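Okay friends, grab a coffee, because the grip slip saga finally has a thread and I have never once in my life told a short story. 1/12

Background for the new folks: we teach an arm to pick up and fold t-shirts at Kallik, and all through the spring it was lovely. Then in October it started letting go of shirts halfway through the lift. Not every time! Just often enough to make you doubt your own eyes. 2/12

The log would say "grasp closed, force OK" and the shirt would be back on the table in a heap. Out of 294 lifts in one batch we lost 56, and every single one of those was logged as a success. That second part is what kept me up at night, much more than the dropping. 3/12

Naturally I blamed the software first (sorry, software). I spent two long evenings reading through the force threshold code and found one typo in a comment. 4/12

Then Ruth Lambert, bless her, asked me when I had last looked at the fingers. Really looked, with a flashlight. I hadn't. I had been looking at plots of the fingers, and it's embarrassing how long a person can go on doing that. 5/12

So, the fingers. We wrap ours in blue tape and leave the pads at the tips to do the holding. The tape had crept and wrinkled, and where a flap lifts, it can get into the pinch before the pad does. The motor feels resistance and reports a good grasp, when part of what it's squeezing is tape. 6/12

And the pads! Ours had gone fuzzy. They pick up lint from the cotton a little at a time, so you never catch the day it happens. Lint sliding on shirt is about as grippy as you'd imagine. 7/12

Third thing, and this one is on me: crumbs on the table. Dark little bits all over a white surface, and I'd been walking right past them. A bit of grit under the cloth makes a tiny lump, and we had a few grasps where the arm went for the lump. 8/12

Naima Belkadi wrote us a proper check, which is taped to the cabinet now. Wipe the table, rewrap if any edge has lifted, swap the pads if they look furry, and do all of it with the arm powered down and the stop button pressed in. She is very firm on the last part and she's right. I had been picking lint off with the arm live. Please don't be me. 9/12

We also stopped trusting closing force by itself. After the lift the arm now waits a moment and checks that the shirt is still up there with it. It costs us a little time on every cycle and I don't begrudge it one bit. 10/12

Photos for everyone who asked what the fingers and the table look like at work, two with the fingers open and two with hold of the mint shirt. Zoom in on the tape. 11/12 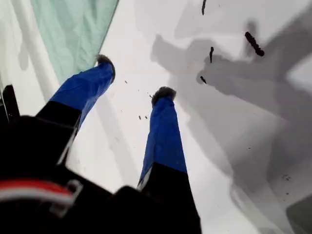
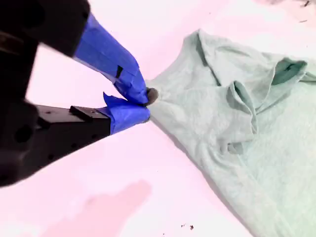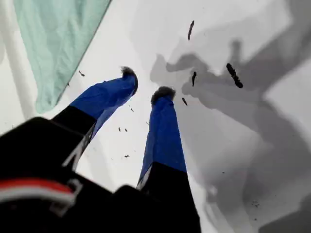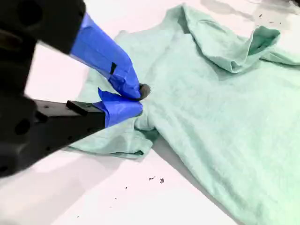 Last photo: blue tape flap standing up on the lower finger, shirt in the pinch.

If you run a gripper on fabric and have found a pad that sheds lint, or a wrap that stays put for more than 60 cycles, my replies are open and I will read every word. Ruth wants to try heat shrink next. I'm nervous about the corners, but she was right the last time. 12/12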